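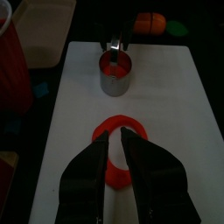
One reader wrote to us that she'd signed up for an evening class in Wovport to get out of the house, and by the end of term she was running home to look things up. "I hadn't felt that daft and that happy since school," she told us.

Search articles Search Clear

May — Words by the features desk

We hear this a lot lately, and we love it. Evening classes are filling up again, and in Wovport the old grammar school now has 37 of them on the timetable, from beginners' Welsh to clock repair (there's a waiting list for the clocks!). Last year 410 people enrolled, in a town where the last bus goes at half past nine.

What strikes you when you sit in is the noise. Grown adults, many of them straight from work, arguing cheerfully over verb endings or the right way to bind a hem. Tea comes in the break, and the break always overruns. 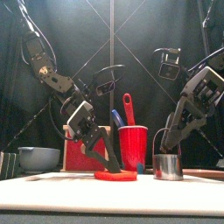
White table, dark backdrop.

Over in Avness they do things differently. Classes run for four weeks only, so you can try bookbinding in spring and Italian in autumn without feeling tied down. It sounds too short, but people come back and take the next one, and then the next — one couple have been through most of the brochure. 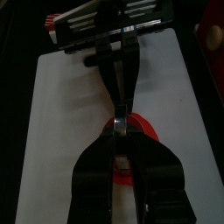

The fees help as well. Avness charges by the evening, and your first two are free, so a bad choice costs you nothing but the bus fare. Wovport still asks for the whole term up front, though it's looking at a change for the autumn. Brochures for both are in the libraries now, and the language classes go first.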